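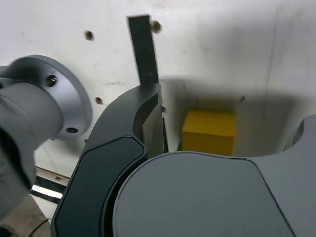
Club guide > Arm cell > Block exercise

4. Checking the view past the gripper

Run this check before each practice round of the Hullby block task. Close the gripper software, then reopen it with the Tumitz profile. A yellow cube seen between the curved finger and the gripper housing, with the white wall behind, is an acceptable view.

1. Set the speed limit to 5 per cent.
2. Load start position 279.

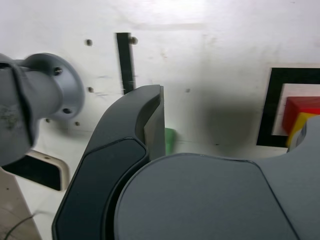

Fig. 5: Green object, likely a block, partly hidden by the finger; red and yellow blocks to the right.

Caution: keep hands clear while the arm is powered.

Last updated: July
4 comments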